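Kaltulen returns desk: notes of the meeting held after the Tanditz visit, Wednesday, 2 pm

Item 1. Visit report. Ayten Eren reported on the bin-picking demonstration. The hosts said the cell could take over sorting at our Mero site. She was not persuaded. The talk ran long, the time at the cell was short, and the questions on missed picks were put off until "the next phase".
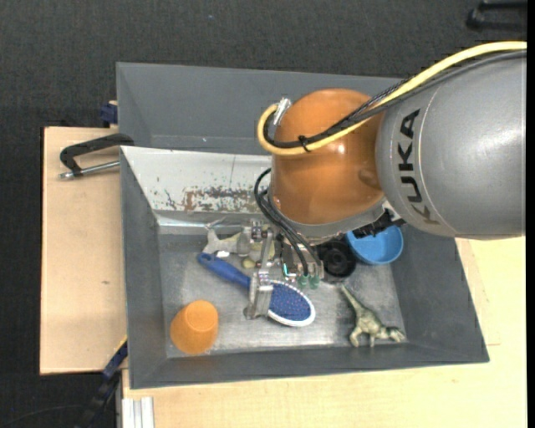
Our own returns come in taped, bagged and tangled, and Ayten doubted that the trial told us much about them. A hairbrush, an orange cup and a toy dinosaur spread over the floor of a metal bin are a kind start for any gripper - she would like to see it try order 2227, still in its shrink wrap. Dönmez thought this harsh but agreed that no pick rate had been given in writing.

Item 2. Cost. No figure offered. Not discussed further.

Actions: Ayten to ask Tanditz for a full shift's log, failures included. Dönmez to send them 2 crates of our worst returns. No order to be placed before both are back.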